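Jitberg Side Table, Light Wood Finish: Two Months In

Rating: 4 out of 5

I bought the Jitberg in July to replace a folding table that had been wobbling in our front room for longer than it should have. I wanted a light wooden surface, something I could eat lunch at, sort mail on and use for the small jobs that end up next to the fireplace. The other one I looked at was the Naltby, which is cheaper and a little wider. I ended up choosing the Jitberg for the top.

It came in one flat box from Wivano and was well packed. Assembly took 50 minutes with the supplied key and a screwdriver of my own. The instructions are drawings only. Step 6 shows the rear rail upside down, so check the holes before you tighten anything. I tightened it, then had to undo it again. All the screws were there and there was one left over.

The top is the best part. The grain is easy to see, and the finish is pale enough that small things stand out on it. Matches, screws, a dropped pill – you find them right away. My old table was dark brown and I was forever patting around on it for things.

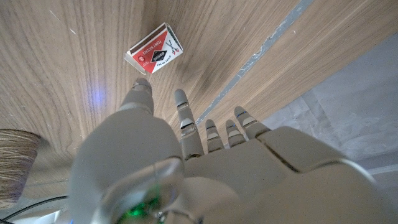 The finish is smooth but not slippery. Paper stays where you put it, and a matchbox doesn't slide off if you knock the leg with your foot. I had expected it to mark easily. After two months there is one shallow scratch from a key and a faint ring from a mug that sat overnight. The ring mostly came off with a damp cloth. The scratch didn't.

Wax is worse. I light candles in the evening and a few drops got on the top in the first week. I let them harden and lifted them with an old library card, which left a dull patch the size of a thumbprint. I now keep a saucer under the candle.

The legs are fine. They screw into metal plates and have felt pads that are too thin for an uneven floor. I added a second pad to one leg and the table has been steady since then. Guido Ferraro next door has the same model and says his needed retightening after 30 days, so I went around mine with the key too. Two of the bolts took a quarter turn.

The height is right for an ordinary dining chair, a bit low for a stool. I had it against the inside wall at first and then moved it over by the windows, where the light is better for reading and writing. We have the old leaded kind in that room and they let in plenty of light through the day. Finishes like this can yellow, or so I have read. I put a place mat in one spot to compare, and so far I can't tell the covered part from the rest.
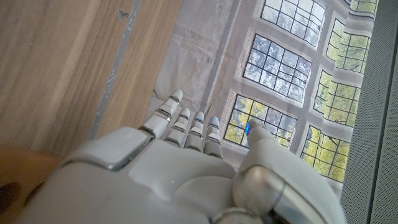
Does the top need oiling?

The care sheet says it leaves the factory sealed and should only be wiped with a damp cloth and dried. I haven't oiled mine, and I wouldn't try it without testing the underside first.

I paid 312 for it with delivery, and the Huerta store in town had it for roughly the same. One star off for the wrong drawing and the thin felt pads. The replacement pads I bought were the 2 mm kind, if that helps anyone with an old floor.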